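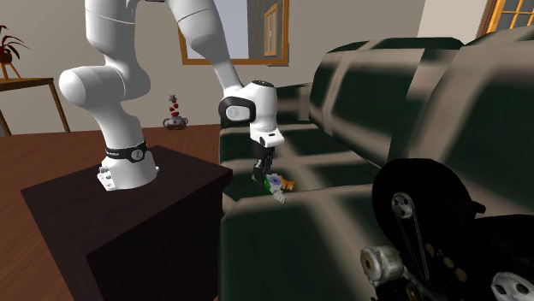 Search this site Go

Teaching by hand, one living room at a time

08/07/2019

The first thing the head of demonstrations at Stulano does when I come in is hand me the controller. No coffee, no slides. "You'll ask better questions after you've dropped something," she says, and then she stands behind me with her arms folded while I try to get a simulated arm to pick a small toy up off a green sofa.

I drop it. Then I push it down into the gap between the cushions, and she laughs so hard that somebody two desks over takes off their headphones.

Stulano has the upper floor of an old seed warehouse in Jilside, and the team there works on one problem, which is how a person shows a robot what to do. They do it two ways. Sometimes you take hold of a real arm and move it through the job yourself, the way you'd guide a kid's hand around a pencil. Other times you sit at a desk and steer an arm inside a rendered room, using software the team wrote and calls Flalgate. Every try gets saved, and the good ones go into training.

"I love the hand-guided stuff," she says. "You feel the weight of the arm, you feel where it doesn't want to go. But I can't have 300 sofas in this building. In Flalgate I can."

The rooms are a lot more homey than I expected. The one I'm driving in has wooden window frames with light coming in, a spiky red-leafed plant on a little side table, and a gray teapot sort of thing on the floor with red and white balls stacked up on its lid. I ask whether any of it matters to the robot.

"It matters a ton! If every room is a gray box, the robot learns gray boxes. Then it sees a plant and it has no clue. We want it to get used to stuff that has nothing to do with the job."

She started out as a physical therapist, and she talks about arms like one. Elbow up, she keeps telling me. Don't lead with the wrist. The arm in the simulation is bolted to a dark cabinet next to the sofa, so to get at the seat you have to come up and over, then straight down with the two fingers. I keep wanting to go in from the side, over the armrest, like I would at home.

"Everybody does that," she says. "You've got a body in your head and it's yours. It takes people a session or so to swap it out for the one on the screen."

New operators at Stulano do 40 practice tries before anything they record is kept. She used to have them start with blocks on a table, and dropped that last November after she saw that people who were great with blocks went to pieces on anything soft. Now they go to the sofa on day one.

What makes a seat cushion so hard?

"It isn't flat, for one thing. Things lean. They roll into the crack. And the toys we use are kind of lumpy, with bits sticking out, so you need to decide which part you're going to grab before you come down. A good operator decides early. You can see it in the path – it just goes. Somebody who's unsure, they hover. And the robot will learn to hover, I promise you. It copies all of it."

She pulls up two recordings to show me. Both end with the toy in the gripper. The first is smooth from start to finish. The second stops above the cushion, wiggles, backs off, comes down again. She would keep the first for sure. The second used to go straight in the trash, and she's changed her mind about that.

"There's a recovery in there. He missed, he noticed, he fixed it. That's gold. If you only ever show perfect runs, the first time the robot is a little bit off it has never seen that spot before. So now we tag them and keep them."

The current set has 3203 recordings in it, and of those, 2000 were done from desks. The rest came off the real arms at MacBrayne, the workshop across the yard, where the team can be a bit rougher with the furniture. I ask which kind she would keep if she had to give one up.

"Don't make me do that." She thinks about it for a while. "The hands-on ones, I guess. But I'd cry about it. With the desk ones I can put the same toy in the same crack and have ten people try it. You learn so much about people that way. One of our best operators holds her breath on every grasp, and you can hear her let it out when the fingers close."

By this point I've had another dozen goes. My elbow is up. I come over the cabinet, stop, hover (she makes a noise) and go down. The fingers shut on the orange bit at the end and the toy comes up crooked, swinging a little, but it comes up.

She leans across me and tags it. "Recovery," she says. "Keep."

Shares 27 | Comments 4

Contact us | Copyright Jilside Maker Notes | Back to top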